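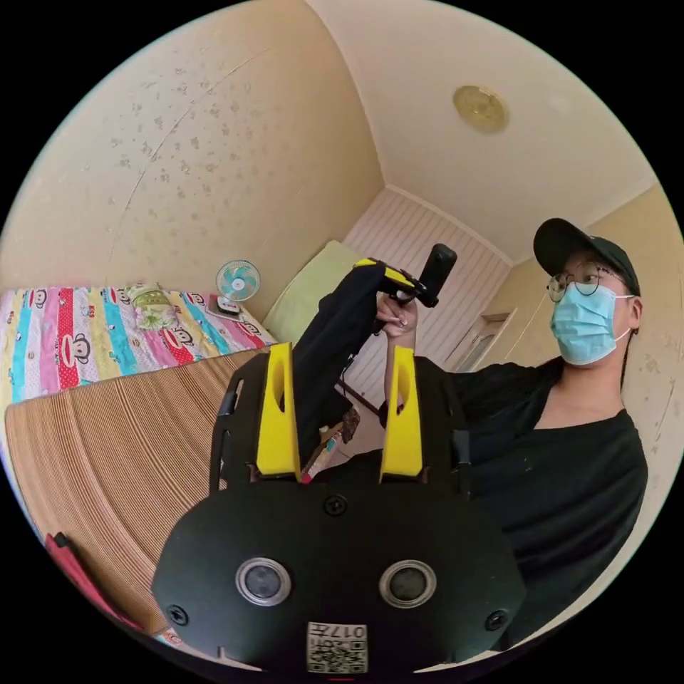
Grippers in the bedroom. The near one is labelled 017左.

Topic: Hand-held gripper sets -- buy or hire for a home data job?

vostness_dave
Posted in Buying and Budgets

We're pricing up a folding and tidying data job to be done in people's homes, bedrooms mostly. I've put up a picture of the sort of kit I mean. The budget has to be in by March and I've got two quotes.

Brastari will sell at 1,083 a set. Westia will hire at 255 a set per month, chargers and cases included. We want 8 sets. Has anyone done both?

Siiri Sjöberg
How many months? Everything hangs on that. At those prices hire passes purchase in month five.

vostness_dave
3 months signed for, with a maybe on more.

Siiri Sjöberg
Then hire. 255 times 3 is 765 a set, so you save 318 on each and hand them back at the end.

czw_bench
Disagree. You're leaving out what a set is worth afterwards. We bought ours two years ago and they've been through four jobs. If dave gets even one follow-on he has paid Westia most of a set and has nothing on the shelf. Also ask Westia what they charge for worn fingers. Ours came to more than I expected when we hired.

Siiri Sjöberg
A follow-on that might not come isn't a budget line. I've sat in front of finance with a "maybe" before and it was struck out in a minute.

Fair point on the fingers though. Get the wear terms in writing.

vostness_dave
Is a set one gripper or two? Brastari's quote just says "set".

czw_bench
Ask them. Czerwiński quoted us per gripper and we read it as per pair, so the order was short by half. If yours are marked left and right, get the quote to say left and right.

vostness_dave
Ours would be marked like these, yes. Second picture: 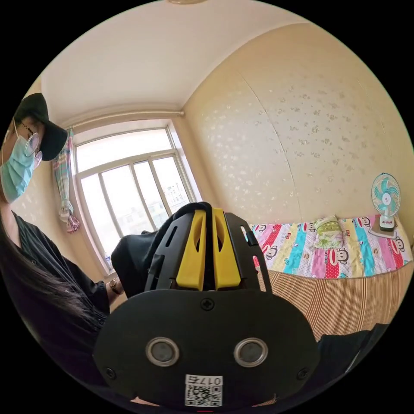

Label 017右, with the QR code under it. Same bedroom, window side.

mapleshed
Coming in from the stock side. Whatever you choose, put a line in for labels and a scanner. Left and right sharing a number with a QR code on each is how I'd do it, but someone has to keep the list, and that's hours. I'd allow half a day a week for 8 sets.

czw_bench
Half a day is too much. An hour with a spreadsheet.

mapleshed
An hour if everything comes back to one building. He said people's homes. Things go out in different bags and come back late.

vostness_dave
Different homes, yes, all over town. I'll put in half a day and see if it survives.

Siiri Sjöberg
Add courier costs and one spare set as well. Ask Westia if the spare can be at a lower rate while it sits in its case.

vostness_dave
Brastari have come back -- a set is a pair, but cases and chargers are extra. That makes the gap bigger. Going with hire for the 3 months, and I've asked Westia whether any of the rent comes off if we buy at the end.

czw_bench
Get that one in writing too. I'd still buy.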